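Three of us pay for bench space at the Emham workshop, and since May two of us have been trying to build a hand-held gripper that can teach a robot arm to do chores. You hold the thing, you wipe or fold or pick up whatever it is, a camera on the gripper records what your hand did, and later the arm is supposed to copy it. I am the third person. I was asked to help with wiring and I have been complaining ever since.

My first complaint was the name. Azlan Yusof wanted to call the build Pralano, which sounds like a biscuit. It stuck, and it's written on the lid of every parts box now, so I've lost that one.

My second complaint is about what we're building it for. Every video I have seen of a robot doing housework has been cut, sped up, or shot on a table with one cup on it. I have a kitchen, and it has never looked like that. If a machine needs a tidy kitchen before it can tidy the kitchen, I don't see what I'd be paying for. Azlan says this is exactly why you record people in messy, ordinary rooms with other people walking about. Fair enough, that's an argument. I'd still like to see it wipe something.

So we've been practising with cloths. Cloth is a horrible thing to start with. A block stays the shape it was when you let go of it. A towel goes into a heap, and then into a different heap, and the camera has to make sense of both. Bayu Setiawan chose it for that reason, and I have told Bayu what I think of the choice. We did a round of cards as well, which are stiff and thin and awkward in their own way.

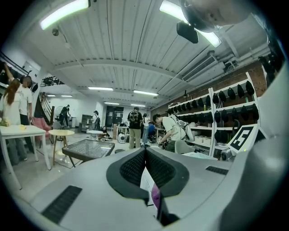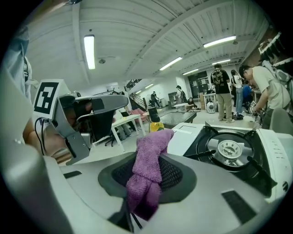 *Posted by Juwita Ngau, 11/18/25, under Workshop*

The marker squares are my favourite part, mainly because I understand them. Each is a black and white pattern that the software can find in a picture, and from its size and tilt you work out where the gripper part it's stuck to has got to. Cheap, old, dull, reliable. We print ours on the office printer at Emham. The first batch curled at the corners and the readings wandered all over the place, so now they go on stiff backing and I check them with a ruler. Bayu thinks the ruler is excessive. Bayu also spent a whole evening chasing a fault in the code that was a curled corner.

The mesh in the cradle was an argument too. Rizal Wijaya, who has the bench by the door and no part in any of this, told us bare plastic would be fine. It wasn't, at least with microfibre. Smooth plastic let the towel creep every time I turned my wrist. We tried rubber sheet, which grabbed so hard that I couldn't let go of anything neatly, and then mesh, which is a compromise I can live with. I don't claim it's the best answer. It was the third one and we stopped there.

Then there's the weight. People who design hand tools should be made to hold them for an afternoon. The shell we have now is nicer to look at than the old one and I'd swap it for something uglier and lighter tomorrow. After an hour my wrist starts taking short cuts, and those short cuts go straight into the recordings. If the arm ever learns from me it will learn to wipe like someone who wants to sit down. I brought this up and was told that more recordings would average it out. Maybe. Or you get a very good average of tired people.

As of last night we have 3,367 clips. I went through the first 400 myself, with tea, and threw out a depressing number of them. In some the towel has dropped out of view. In some the marker is hidden behind my own fingers. A few are just me talking with the gripper pointed at the ceiling, and I can report that I say "hang on" a lot. Azlan's plan is to train on 2,000 decent ones and see what happens. I asked how he'd picked 2,000 and he said it was a round number.

I'm not against any of this. I like the soldering, I like the company, and I've learned more about cable strain than I ever meant to. (Leave a loop. Leave a bigger loop than that.) What I don't like is the way we've started to say "when it works" at the bench. We have a gripper, a pile of clips and a second-hand arm under a dust sheet that has so far closed its fingers on nothing but air.

Next job is a new bracket for the cable, as the old one has cracked at the same screw twice. Azlan has drawn one up. I've asked for it to be made lighter, and he has said he'll look into it. If anyone reading has tried a fabric lining other than mesh for soft things, leave a comment and tell me how long it lasted before it frayed.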